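Temmont Mono, the code font I keep coming back to
August 26, 2024
By Zamfira Anghel
11 comments

I draw typefaces for people who stare at code all day, and Temmont Mono is the one I use myself. It's a fixed-width family in 4 weights, 700 being the heaviest, and the zero has a slash you can see even at tiny sizes (my eyes are not what they were!).

The web version loads from your own server — no script, no tracking. Put it first in your font stack and leave plain monospace at the end, so phones have something sensible to fall back on.

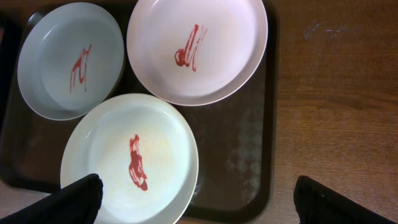
Plates on the brown tray, one with a red zigzag of sauce.

Ligatures are off by default. I know, I know, some of you love the fancy arrows, and you can switch them on with one line of CSS. Bogdan Vlad sent me a long list of box-drawing bugs in June and those are all fixed now, so tables in the terminal line up again.

A desktop license covers one person on any number of machines. The web license is separate, and the readme has the details.

229 shares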